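4.3 Verificación de la cámara de muñeca antes de registrar episodios

Este apartado se aplica a la célula Handanitz con el paquete de captura Rangel instalado. El método de reetiquetado de poses (véase 4.1) compara la trayectoria estimada por imagen con la cinemática del brazo; un desfase entre ambas invalida el episodio completo.

1. Lleve el brazo a la posición de reposo y active el modo de velocidad reducida.
2. Abra el panel de captura y seleccione el perfil Brotard.
3. Compruebe que los dedos de la pinza aparecen en la vista de muñeca durante todo el giro de la última articulación.
4. Ejecute la rutina de sincronización. Dura 100 segundos.
5. Repita la rutina 3 veces y anote el desfase de cada pasada.
6. Si el desfase medio supera 11 ms, vuelva al paso 4 de la sección 4.2.

Nota: la imagen se guarda sin corregir la orientación. Con la muñeca invertida, las personas y el fondo quedan boca abajo - el estimador ya lo compensa y no debe girarse el vídeo a mano.

PRECAUCIÓN: no entre en el radio de trabajo con el brazo habilitado en modo automático.

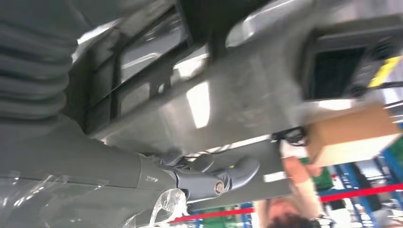
Las superficies metálicas con reflejos reducen el número de puntos de seguimiento válidos. En las pruebas de Nataša Petkov, el estimador se mantuvo estable con unos 900 puntos por fotograma; por debajo de ese valor, la deriva crecía en los giros rápidos.

7. Guarde el informe de sincronización en la carpeta del episodio.
8. Desactive el modo de velocidad reducida solo después de cerrar el panel de captura.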